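인쇄 | 이메일로 보내기

작업 노트 — 핸드헬드 그리퍼 시연 수집
2022년 1월 7일

Sullstead 책상 환경 세트 정리. 과제는 마우스 집기와 옮기기. 11월에 쓰던 Fasis 기록 스크립트를 그대로 사용했고, 변경한 것은 에피소드 분할 기준뿐이다. 이전에는 버튼 입력으로 시작과 끝을 잘랐는데 누르는 순간 손목이 흔들려 첫 구간 포즈가 튀었다. 지금은 그리퍼 폭이 임계값 아래로 내려가는 시점을 기준으로 앞뒤를 자동으로 자른다.

현재 누적 2526개. 이 중 자동 검사를 통과한 것이 1524개, 육안 검토까지 끝난 것이 1341개. 탈락 원인은 대부분 궤적 추정 실패다. 책상 면에 접근하면서 속도를 올리면 특징점이 한꺼번에 빠진다. 무늬가 강한 나무 상판은 특징점 수 자체는 많은데 결이 길게 반복되어 오정합이 생긴다. 뒤쪽 물체들이 시야에 남아 있는 구간은 대체로 안정적이다. 접근 각도를 너무 세우지 말 것. 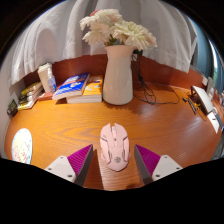

반사는 별도 문제. 상판 가운데에 강한 반사가 잡히면 노출이 그쪽에 끌려간다. 노출 고정으로 몇 차례 돌려 보았으나 뒤쪽 커튼 주름이 날아가는 대신 손가락 끝은 읽힌다. 학습에는 손가락 끝과 물체 사이 간격이 보이는 쪽이 유리하다고 보고 고정값을 쓰기로 함. Vandana Dhillon은 자동 노출 데이터도 일부 섞자는 의견. 배치 환경에서 노출을 통제할 수 없다는 이유인데, 맞는 말이다. 비율은 미정.

마우스 파지 관련 메모.
- 분홍색 게이밍형 마우스는 측면 패널이 굴곡져 있다. 패드가 닿는 높이에 따라 물체가 돌아갈 수 있으므로 접촉 높이를 에피소드마다 조금씩 바꾼다.
- 마우스 앞쪽이 그리퍼 반대 방향을 향한 초기 자세가 너무 많다. 비스듬한 자세와 가로 자세를 늘려야 한다.
- 닫기 직전에 멈칫하는 습관이 시연자마다 다르다. 정지 구간이 길면 정책이 그 자리에서 멈추는 동작을 배운다. 정지가 30프레임을 넘는 에피소드는 따로 표시.
- 놓은 뒤 손을 곧바로 위로 빼지 말고 손가락이 완전히 벌어진 것을 확인한 다음 후퇴.

배경 물체는 치우지 않는다. 꽃병, 책, 스탠드, 케이블 모두 그대로 두고 수집한다. 배경을 비운 상태로만 모은 Zemdale 세트는 다른 책상에서 성능이 크게 떨어졌다. 다만 케이블은 옮기는 경로에 걸리지 않게 한다. 손가락이 케이블을 건드린 에피소드는 성공으로 끝났어도 제외.

Leokadia Zalewska가 검토 도구에 폭 신호 그래프를 붙였다. 영상과 나란히 보니 빈 파지를 골라내기 쉽다. 폭이 마우스 너비보다 작게 닫히면 거의 전부 헛집은 것이다. 이 조건을 자동 검사로 옮기면 육안 검토량이 줄어든다. 임계값은 물체별로 따로 둬야 하고, 지금 설정 파일에는 공통값 하나만 있다.

좌우 패드 간격 보정도 다시 볼 것. 왼쪽과 오른쪽 마커에서 읽은 값의 합이 세션 초반과 후반에 조금 다르다. 마운트 나사 풀림인지 렌즈 쪽 왜곡 보정 문제인지 아직 구분하지 못했다. 세션 시작과 끝에 완전 개방, 완전 폐쇄를 한 번씩 기록해 두면 사후 보정은 가능하다.

남은 일
- 초기 자세 분포 히스토그램 뽑기
- 물체별 폭 임계값 분리
- 자동 노출분 혼합 비율, Vandana와 협의
- Sisodia 저장소로 통과분 복사, 체크섬 확인

인쇄 | 이메일로 보내기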